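Hanging Curtains Without Losing the Weekend

Posted Sep 18, 2020 in Windows & Walls

A curtain is a piece of cloth on a stick. I remind myself of this every time I am standing on a chair with a drill in one hand, a pencil behind my ear and plaster dust in my coffee. I have hung a lot of curtains, most of them twice. The tips below come from the second times.

Pick the rod before the fabric

Everybody shops the other way around. You fall for a heavy lined linen, bring it home, and then discover that the slim little rod you bought to go with it bows in the middle like an old mattress. Check the weight rating on the rod package and weigh the panels on the bathroom scale. Hold them in your arms, step on, then subtract yourself. Be truthful about yourself.

Anything much wider than a single window wants a center bracket. Yes, the rings will snag on it. Buy the C-shaped rings with a gap at the top, which slide past the bracket, and keep the gap facing the back.

High and wide

Brackets screwed right to the window trim make a room look as if it is squinting. Go up at least halfway between the trim and the ceiling, and out far enough on both sides that the open curtains sit over wall and leave the glass alone. My own living room window gained what looked like a foot of width this way, and the house didn't have to move.

Measure the drop from the bottom of the ring, where the fabric starts. If you measure from the rod your hems will drag, and you'll tell visitors it's called "puddling." It is called that. It's also called vacuuming around your curtains for the rest of your life.

Measure in three places

Floors are not level. Ceilings are not level either, and they disagree with the floors about which way to lean. Take the drop at the left, the middle and the right, write all three down, and hem to the shortest. In my hallway the gap between best and worst was 11 millimeters, enough to notice from the couch once you know about it. Now I know about it.

Wash first, hem second

Cotton and linen shrink. Wash the panels the way you plan to wash them later, dry them, then pin the hem and let them hang for a few days before you sew. My neighbor Bautista Retamal skipped this step with some very handsome cotton panels and now has curtains that would suit a boat.

If you don't sew, iron-on tape is fine for light fabric. On anything heavy it lets go in the first hot week of summer, usually one corner at a time.

Anchors

The plastic plugs that come in the bag with the bracket are there to make the bag look full. Find a stud if there is one. Where there isn't, use a proper toggle or a self-drilling metal anchor, and go one size up from what you think you need. I've had good luck with the Famard ones, which cost a little more and bite cleanly. The Skirner kit comes as a box of 200 in assorted sizes, and I expect to leave most of it to my heirs.

Drill a small pilot hole before the real one. Tape a folded sticky note to the wall just under it and the dust falls into the fold.

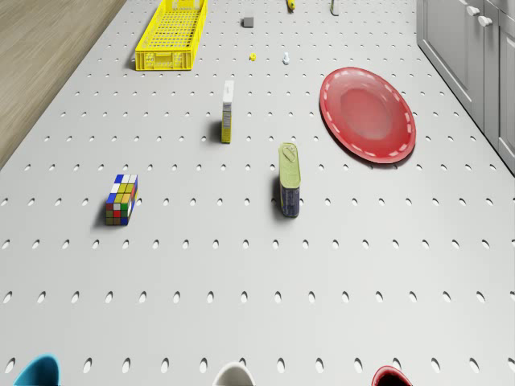

Steaming out the creases

Curtains come out of the package with fold lines that can survive a January of radiator heat without blinking. Hang them first and steam them in place, top to bottom, with your free hand pulling gently on the hem. No steamer? Mist them with plain water from a spray bottle, run your palms down the cloth and leave them overnight. Test a back corner first if the fabric is silk or anything that marks when wet.

Training the folds

A reader, Hyun-seo Woo, wrote in to ask why curtains in a showroom hang in tidy columns while hers look like a crowd leaving a stadium. The showroom ones have been tied up. Open your curtains all the way, arrange the folds with your fingers, and tie each stack loosely in three spots with strips of soft cloth. Leave them alone for a few days – longer for stiff fabric – and the folds will mostly stay put.

Squeaky rods

Rub a bit of wax paper along the top of a metal or wooden rod and the rings will glide. Skip cooking oil. It collects dust and ends up on the fabric. A dry bar of soap works on old plastic tracks, though you'll want to wipe the track out first with an old sock over a butter knife.

Keep the spare rings, the leftover tape and the hex key in an envelope on top of the nearest closet shelf, with the drop measurements written on the front. Mine says "DO NOT THROW OUT" because I have met myself.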